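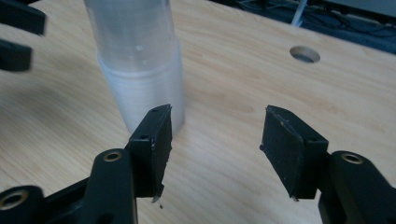
How long should a newly oiled table top be left before it is used?
Leave it for two full days before placing anything light on it, and for two weeks before it takes hot dishes or standing water.

4. Oiling a Wooden Table Top

This section covers the first treatment and the yearly upkeep of solid wood tops finished with Diditum Table Oil. For veneered tops, see section 5. For tops with a lacquer finish, do not use oil at all.

4.1 What you need

Diditum Table Oil, 400 ml can (order no. 3063)
Sandpaper, 150 and 240 grit
Sanding block
Lint-free cotton cloths
White nylon pad
Vacuum cleaner with a soft brush
Gloves

One can is enough for two coats on the Melluritz 149 and Melluritz 147 table tops. Larger tops need a second can. If you use two cans, pour both into a clean bucket and mix them before you start, so that the color is even.

4.2 Preparing the top

1. Clear the table and wipe it with a damp cloth. Let it dry overnight.

2. Test for old finish. Put a drop of water on the underside and another on the top. If the drop on the top beads and stays, old wax or lacquer is present and must be removed first.

3. Sand with 150 grit, always along the grain. Keep the block flat and do not press harder at the edges.

4. Vacuum the surface, then wipe it with a barely damp cloth. The fibers will rise slightly as the wood dries.

5. When the top is dry, sand lightly with 240 grit and vacuum again.

Note: Do not go finer than 240 grit. Very smooth wood takes up less oil and the finish wears off sooner.

4.3 Applying the oil

The room should be between 60 and 77 °F. Open a window, but keep direct sun off the table.

1. Stir the oil for two minutes. Do not shake the can.

2. Pour a small amount onto the wood and spread it with a cloth along the grain. Work in strips the full length of the table.

3. Wait 15 minutes. Add oil to any spots that have turned dull.

4. Rub the oil in with the white pad, then wipe off everything that is left on the surface with a clean cloth. The top should not feel sticky.

5. Apply the second coat after 12 hours, using half as much oil.

6. Treat the underside with one thin coat. A top that is oiled on one side only can cup.

CAUTION: Cloths soaked in oil can catch fire on their own. Lay them out flat outdoors to dry, or put them in a metal container filled with water and close the lid. Never leave them in a heap or throw them in a trash can.

4.4 Yearly upkeep

Oil the top once a year. May is a good month in most homes, when the heating is off and windows can stay open. Steps 3 and 5 in 4.2 can be skipped if the surface still feels smooth.

Water rings: rub with the white pad and a few drops of oil, wait 10 minutes, wipe dry.

Sticky patches: too much oil was left on. Dampen a cloth with fresh oil, rub until the patch softens, and wipe off at once.

Spare cloths and pads are sold through the Prilaldale store.

Section 4 revised 2nd February, T. Schouten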